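2 min read

The Office of Continuity at Prerudari Pictures wishes to inform all departments that Captain Jirell, commander of the starship Doltlow, will not return for season 5. The decision was reached on 10/02/2019 and is final.

Employees are reminded that the captain is a character. Condolences may be left at Desk 27 until noon.
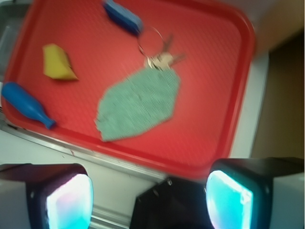 Warrick Kerslake

The Office has since received 241 letters, one of them signed by Captain Jirell. It was written in the correct ink and cited the correct regulations. Ms. Gajdoš of Legal has examined the signature and finds no grounds for objection.

The captain has accordingly been granted a hearing in Room 29. He has asked for a chair near the window.

14 shares | 3 comments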